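The faulty driver update that left 900 office PCs at Pemar restarting in a loop was withdrawn within a day, but the cleanup ran into November. The company's support lead, who asked to be identified by job title only, went through the sequence by phone.

"The package was signed and it passed our checks," the support lead said. "It failed on machines with an older storage controller, and our test group had none of those."
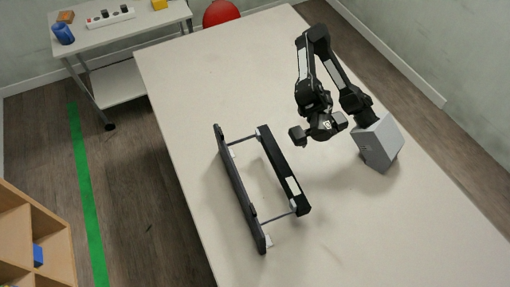
Pemar manages 3000 desktops across its Jemcombe and Wimville offices. Updates go first to a test group of 24 machines, then to everyone else overnight. The Wimville office, which has the older hardware, was hit hardest.

Remote repair worked only where the PC stayed up long enough to accept a command. "We had a window of 200 seconds before the next restart," the support lead said. "If the network came up late, someone had to go to the desk with a USB stick and roll the driver back in safe mode."

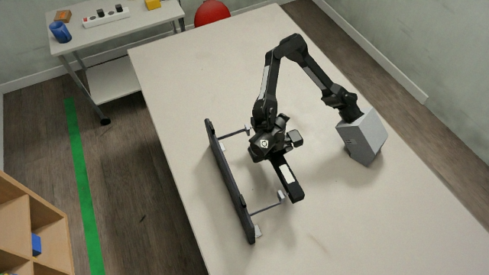
Nowakowski, the supplier of the driver, replied in writing that the fault was limited to one firmware version and that a corrected package had been released. It did not say whether that firmware had been part of its own testing.

The support lead has since changed the rollout. The test group now includes every controller model in use, and each stage waits two days before the next one starts.

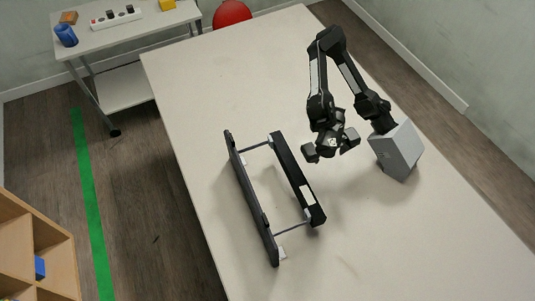

Encrypted drives were the slowest to fix. "You need the recovery key before safe mode will open the disk," the support lead said. "Some keys were stored under old computer names, so we had to match them by serial number."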